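Trash can in the living room, right next to the good sofa – yes or no?
Danside Home Forum > Living Rooms > Everyday Stuff

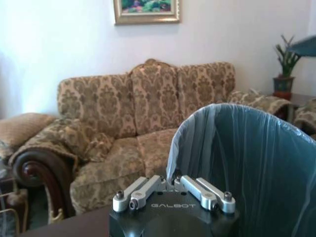

porchlight_dv
Where do you all keep the living room trash can, if you have one?

grumblecake
At the end of the sofa, within arm's reach of whoever eats the most. Mine has been there for years and it's the only piece of furniture in the house that does its job every day.

porchlight_dv
OK, more background. The sofa is the one with the olive green medallion pattern on beige. It was my aunt's, and it came to us with three tall back cushions and a list of rules. The bin is a teal blue plastic one I bought because I was tired of finding orange peels on the bookshelf. My wife says the two of them look like a duchess sharing a bus seat with a traffic cone. I say the peels are in the can now, so who's laughing.

She wants it in the hall closet by November, when the aunt visits.

Veronika Vida
Your wife is right and I'm sorry you had to hear it from strangers. A living room is for sitting. If you have trash, you stand up and walk it to the kitchen, and on the way you think about your life.

grumblecake
How far is your kitchen, Veronika

Veronika Vida
Eleven steps.

grumblecake
Mine's down a flight of stairs. I'm not taking a gum wrapper down a flight of stairs.

tuffet77
I don't mind the bin but I do mind the bag. Clear liners show everything. You fold it over the rim and there's this cloudy band all around the top like the can is wearing a shower cap. Get a liner that fits, or the kind of can with an inner ring that hides the edge. We have the Kekana with the ring. It cost more than I'd like to say in front of people who buy normal trash cans.

porchlight_dv
Clear bags were a decision. We lost a remote in a white bag once. With a clear one you can at least see the remote leaving.

tuffet77
Fine, that's a better reason than I expected.

millpond_rd
Same thing here with a set of keys. Clear bags ever since.

Dezső Vass
I reupholster for a living, so let me talk about the sofa, which is the only valuable thing in this conversation. Damask type patterns on a light ground hide crumbs very well and hide liquid very badly. What ruins them near a trash can is the near miss. Somebody throws a tea bag from the middle cushion, it hits the rim, and it goes the wrong way. I see the results of this a lot, always on the arm, always on the side with the bin.

If the can has to stay by the sofa, leave a hand's width between them so you can get a cloth down there. Nothing wet goes in it. Empty it before it's full, and I mean before, as in while it still looks silly to bother.

grumblecake
"Nothing wet" rules out most of what I eat

Dezső Vass
Then I'll be seeing you.

porchlight_dv
Dezső, while you're here. Middle back cushion has a scalloped top edge and the aunt claims you can't take that sort apart to clean it. True?

Dezső Vass
Depends how it was made and I'd have to have my hands on it. Feel along the bottom seam for a zipper. If there is one, you can get the cover off, but don't put it in a washing machine unless you'd like a smaller sofa. If there's no zipper, vacuum with the brush head and leave it alone. Test any cleaner on the back where no aunt will look.

porchlight_dv
She'll look.

lampshade_larry
Unpopular opinion: color is the real problem. Teal against olive and tan is a lot. A wicker one or plain brown would disappear. I put ours inside a Prindholm side table, the one with the door. Looks like a table, is a trash can. Guests have put their drinks on it for four years without knowing.

Veronika Vida
You have been serving drinks on a trash can for 4 years and you're proud of it.

lampshade_larry
With coasters

tuffet77
The Prindholm table is all right but the door sticks in summer. Also once the trash is behind a door people forget it exists, and then one day you remember it very suddenly. An open can keeps you honest.

millpond_rd
I like the teal. Everybody has gray ones now. You can't find a gray bin in a dim room with the TV on, and you end up dropping pistachio shells onto the floor with total confidence.

grumblecake
This is the first sensible thing anyone has said about color on this board

lampshade_larry
I've said sensible things about color. See my thread on the beige bathroom.

grumblecake
I did see it

bex_in_slippers
Parent of two here. We had an open can by the couch for one week. The little one took things out as fast as we put them in and brought them to us as gifts. We went to a Clollow with a foot pedal and it solved that, though now she stands on the pedal to make it talk. No small kids, open can, go ahead. Dog, forget it.

porchlight_dv
No kids, no dog. One cat, who is against trash and everything else.

Veronika Vida
May I ask what goes in there on a normal evening?

porchlight_dv
Tissues, orange peel, receipts, the little plastic windows from envelopes (I tear them out for the recycling and yes I know). Tea bags until about twenty minutes ago, when a professional frightened me.

Veronika Vida
So a small bowl on the table would do it. You carry the bowl to the kitchen at bedtime. Cost is nothing, you own bowls.

porchlight_dv
We tried the bowl. The bowl became where the keys live. Then the keys had orange peel on them. See millpond_rd's post above for how that sort of thing ends.

millpond_rd
It was over 400 dollars for the car key alone, for anyone wondering.

bex_in_slippers
Oh no

tuffet77
Could you compromise and put it behind the arm instead of out front? You lose some accuracy but it's not the first thing you see from the door. Ours went back there and the complaints stopped in a day. My aim never recovered.

Dezső Vass
Behind the arm is worse for the fabric. You throw blind, over the upholstery. Out front where you can see it, please, with the gap.

tuffet77
OK but I'm being told by my household that looks matter too

Dezső Vass
A stain is also a look.

porchlight_dv
Update. Read most of this out loud at dinner. Agreement so far: can stays by the sofa on ordinary days, with a gap, dry things only, clear bag tucked down a bit so less of it shows. For visits it goes in the hall closet. She says the bag part was the thing that bothered her all along, so a point to tuffet77. I checked the middle cushion and there's a zipper, and it's stuck.

Dezső Vass
Rub a pencil along the teeth, work the pull back and forth, don't force it. If it still won't move, leave it for the aunt.

Veronika Vida
I still say kitchen.

grumblecake
Eleven steps, we know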